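The Furnace at 451 Judwood

Kamran Nikzad got to the house twenty minutes early and sat in the truck with the heater on. He liked to look at a roof before anyone could talk to him about it. This one was asphalt, two layers by the look of the edge, and the ridge dipped a little over the garage. He wrote that down.

The listing said three bedrooms, one and a half baths, gas heat, updated electrical. In his experience "updated electrical" could mean a new panel or it could mean new covers on the outlets. The buyers were a couple named Dodar who lived in an apartment across town and had a baby due. Koterer, the company he worked for, had squeezed them in on a Sunday because their inspection period ran out the next day.

At ten to nine an old man came out on the porch in slippers and waved at the truck.

"You can come in," he said when Kamran rolled the window down. "I'm Rahimi. It's my house."

Sellers were not supposed to be there. The agents told them that, and most of them went to a coffee shop or a sister's place for the morning. Kamran explained this as politely as he could.

"I have nowhere to go at nine in the morning," Mr. Rahimi said. "I'll stay in the kitchen."

Kamran put his boot covers on and started outside, the way he always did. He walked around the foundation once clockwise and once the other way. There was a hairline crack under the dining room window, old, with paint in it. The downspout at the back corner had come apart at the elbow and was dumping water right against the wall. He took pictures. He put the ladder up at the garage and looked at the dip from close by, then went into the garage and looked at it from below, where somebody had cut a rafter to make room for a pull-down stair and had never framed the opening.

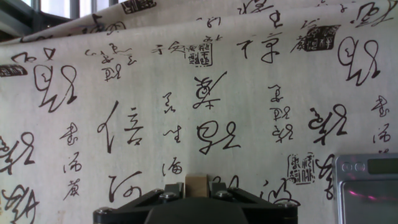
He wrote that down too. It was a real item, but a carpenter could fix it in a day, and he would say so when he talked to the buyers. Young couples tended to hear every item at the same volume. He had seen people walk away from a sound house over a loose handrail and then buy one with a wet basement because the kitchen had an island.

Inside, the house smelled of onions and floor wax. He ran the taps, flushed the toilets, opened and shut every window that would open. Two upstairs were painted closed. He pulled the cover off the electrical panel in the hall closet and found it was in fact a new panel, neatly wired, with every circuit labeled in small square handwriting. One label said LAMP BY HER CHAIR.

Mr. Rahimi stayed in the kitchen as promised, but he moved his chair so that he could see down the hall.

"Is it good?" he called.

"I can't discuss the findings with you, sir. They belong to the buyers."

"It's my panel."

"Yes, sir. I can't discuss it."

"I passed the county on the first visit," Mr. Rahimi said, and went back to his newspaper.

The basement stairs were steep and the fourth one down was loose. The floor was dry. Kamran put the moisture meter against the wall at the back corner, under the broken downspout, and got a high reading as far up as his knee. Four feet to the left it was normal. That was a downspout problem and a ten-dollar part. He was beginning to like the house.

Then he came around the water heater and saw the furnace.

It was a big round-shouldered thing with a cast iron door, and it had started life burning coal. Somebody had converted it to oil and then somebody else had converted it to gas, and the old pieces were still there, capped or just hanging. The maker's plate had been polished. There was a clipboard on a nail beside it with a sheet of paper for every winter, dates and filter changes and pressures, in the same square handwriting as the panel.

He went back up and turned the thermostat to 80 and came down again to listen to it light. It lit the way it should, with one soft thump, and the flames were blue. He let it run. When the blower came on he watched the flames, and they moved. They leaned over to one side, all of them together, and stayed that way until the blower cycled off.

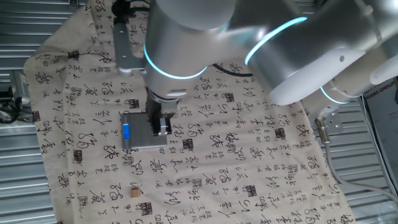

Arm with cyan light rings over a cloth printed with calligraphy

He made it cycle again. It was possible to fool yourself the first time. He crouched on the concrete with his flashlight off and watched the burners through the little window, and when the air started to move, the flames leaned over again.

That meant air was getting from one side of the heat exchanger to the other, and if air could get in then what was in there could get out. He took the combustion analyzer out of its case and let it warm up and set the probe at the nearest register. It showed a number that was low but should have been zero. He took it up to the first floor, then to the bedrooms. The back bedroom was the highest. There was a single bed in it, made up tight, with a pair of reading glasses on the blanket.

Kamran stood there longer than he needed to for the reading.

He shut the furnace off at the switch and closed the gas valve. Then he opened the windows that would open and went into the kitchen.

"Mr. Rahimi, do you have a carbon monoxide alarm?"

"In the drawer."

"Why is it in the drawer?"

"It was old. It made a noise." He folded the paper. "I thought you couldn't discuss."

"This one I have to discuss. I've turned your furnace off. There's a crack in it somewhere, in the part that keeps the exhaust away from the air you breathe. I can't see the crack but I can see what it does. You shouldn't turn it back on until a heating contractor has looked at it, and I think he'll tell you it's finished."

Mr. Rahimi looked at the basement door. "I service it myself. Every October."

"I saw the sheets. You did a good job on it."

"I've had it apart to the last bolt."

"I believe you. You can't get to this part without cutting it open."

The old man didn't say anything for a while. Outside, a car pulled up, and a door closed, and then another. That would be the Dodars and their agent, here for the walk-through at the end. Kamran looked at the clock on the stove. They were early too.

"Do you get headaches?" he asked.

"I'm seventy-six years old. I get everything."

"In the mornings?"

Mr. Rahimi thought about it. "They go away when I walk to the store," he said.

"I'd like you to call your doctor today and tell him what I told you. If there's a line that's open on the weekend, use it. Have you got someone you can stay with tonight?"

"My daughter. She lives 23 miles away and her house is full of cats."

"Would you call her now, please?"

He used the phone on the kitchen wall, standing with his back to the room. He spoke for a minute in Farsi, and Kamran, who had grown up with it and hadn't mentioned that, heard him say the man from the inspection was making a fuss, and then, after listening for a bit, heard him say no, he thought the man was right.
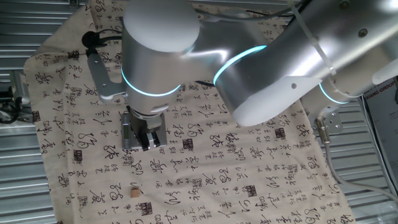
Gripper above the printed cloth

The Dodars came in with their agent, a tall woman in a rain jacket who saw Mr. Rahimi by the phone and stopped.

"He's fine," Kamran said. "Let's go out to the garage first and I'll start there."

He took them through it in order, the rafter and the downspout and the painted windows and the loose stair. He told them about the panel and said it was better work than he usually saw. Mrs. Dodar had a notebook and wrote things down with a star next to some of them. Mr. Dodar kept putting his palm flat on the walls. When they got to the basement Kamran told them about the furnace, what he had seen and what he had measured and where, and that it was off and would be off when they left.

"Is that a reason not to buy it?" Mr. Dodar asked.

"It's a reason to get a price on a new one before tomorrow. I can't tell you whether to buy a house."

"But would you?"

People always asked that. Koterer had a sentence for it in the handbook and he said the sentence. Mrs. Dodar had stopped listening to either of them and was reading the clipboard on the nail, turning back the sheets one winter at a time.

"He wrote down the day it snowed," she said.

They went up. Mr. Rahimi had his shoes on and a small suitcase by the door. He shook hands with the Dodars and told Mrs. Dodar that the fourth stair was loose and she should hold the rail, and that the kitchen tap needed a quarter turn more than you'd think. The agent started to say something about contact between the parties and then let it go.

Kamran carried the ladder out and strapped it down. He had a spare alarm in the truck, one of the sealed ones, still in the package. He took it back in, stood on a kitchen chair, and screwed it to the hall ceiling outside the back bedroom. He pressed the button to test it and it was very loud. He would have to tell the office he had used one.

The daughter's car was at the curb by then with the engine running. Mr. Rahimi locked his front door and tried the knob twice.

"When they take it out," he said, "the furnace. How do they do it? It came in before the stairs were there."

"They break it up with a sledgehammer and carry out the pieces."

Mr. Rahimi nodded. "I'd like to keep the plate," he said. "It's only four screws."

"Tell the contractor. He'll take it off for you."

"I can take it off myself," Mr. Rahimi said, and he put his suitcase in the back seat and got in.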